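Tue 4 February

Bench notes, small-goods table, Mudgway room. Continues from the cloth trial.

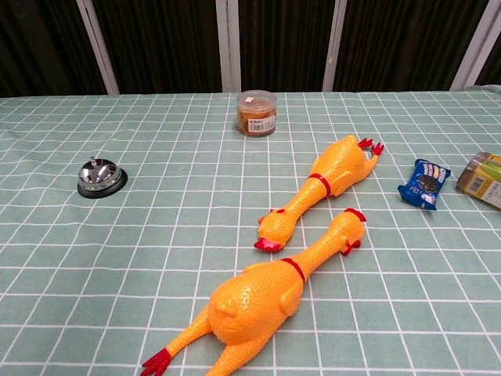 Table with check cloth on, bell left, clear jar at back.

**Cloth**

Sage check cloth stays. The white grid gives a placement reference without tape, and tape was lifting the finish on the old top. Creases along the back edge are still there after pressing on low. They don't affect anything placed in the front two thirds. At the back a light object can sit over a ripple and lean, so check by eye before logging a position.

Square pitch measured on the flat at three places with the steel rule. Ten squares front to back and ten across agree to within the thickness of a printed line. Good enough to write positions as square counts from the front left corner, which is how the log sheet from Jasumdale already has them. Squares get counted from the front edge of the print and not from the hem. The hem hangs differently every time the cloth goes on.

Do not pull the cloth tight from one side only. Tried it this morning and the grid went off square by half a check at the far corner. Lay it from the middle, smooth outward with the flat of the hand, then do the back edge last.

**Bell**

Chrome dome, black base, plunger on top. Weighed at 148 g on the small balance, two readings, same figure. It sits on its own on the left with clear cloth around it and should stay that way: with anything touching the base the ring is duller and dies sooner.

Ring test, ten presses with one finger, straight down:

- bare table: clean, all ten
- on cloth, single layer: clean, all ten, slightly shorter decay to my ear
- on cloth folded double: eight clean, two where the plunger went down slowly and the striker only ticked

Single layer only from now on. A slow press is the usual cause of a dead strike and has nothing to do with the surface, so repeat the double-layer run before anyone quotes it. Did not have the sound meter, it is still at Istalow. "To my ear" is all the decay note is worth.

The dome takes fingerprints badly. Dry microfiber before each session. No spray, it creeps under the rim of the dome and leaves a tide mark on the black base. If a bell has to be moved, pick it up by the base.

**Jar**

Short clear plastic, transparent lid, barcode label on the side and a small sticker on the lid. Filled weight 200 g on the same balance, lid on. Wrote this on the stock card. Did not weigh the jar empty, so there is no net figure yet. Next time it is emptied, get the tare and enter it under the filled weight.

Leave both stickers on. The barcode is what the stock sheet is keyed to, and the last time a label was peeled for neatness it took most of an afternoon to work out which line the jar belonged to. Label goes toward the front of the table so it can be read without lifting anything. Orange-brown contents show well enough through the wall that the lid can stay shut during a check.

Lid: closed and opened 20 times by hand. No cracking, no change in fit that I could feel. Inverted over a tray for one minute, nothing came out. Knocked over on the cloth from standing, five times, lid stayed on each time. It rolls when it lands on its side, and the cloth slows it only a little. The back edge position is fine as long as the table is against the backdrop. If the table is pulled forward for cleaning, take the jar off first.

**Backdrop**

Dark panels with the white strips between them. Two of the strips lean a bit at the outer ends. I had them down as a nuisance for lining things up, but with the grid in use nothing is measured from the strips, so left alone. Contrast against the jar is good. The chrome picks up whatever is in the room, dark bands included, and no position on the table gets rid of that. Tried the bell in four squares, gave up, put it back.

Dust shows on the dark panels after a few days. Soft brush, top to bottom, before the cloth goes on. Did it in the wrong order today and had to shake the cloth out.

**Stock**

Checked against the Mallon delivery sheet while the table was set. The sheet gives 757 pieces across all small goods. Shelf count came to 494, the rest being two sealed cartons under the bench that I did not open. Carton labels add up to the difference, so no query raised. Cartons to be opened and counted properly in March with the full check.

The shelf list has the bell under "desk" and the jar under "sundries". Both lines are correct, they just print on different pages. Clipped the two pages together.

**Open**

- tare for the jar
- repeat double-layer ring test with timed presses
- get the sound meter back from Istalow
- second cloth, same print, if Mallon still carries it; this one will need washing and I don't know how much it shrinks
- measure square pitch again after first wash, same three places
- log sheet: add a column for cloth on / cloth off

Table left set up overnight, balance covered, steel rule back in the drawer.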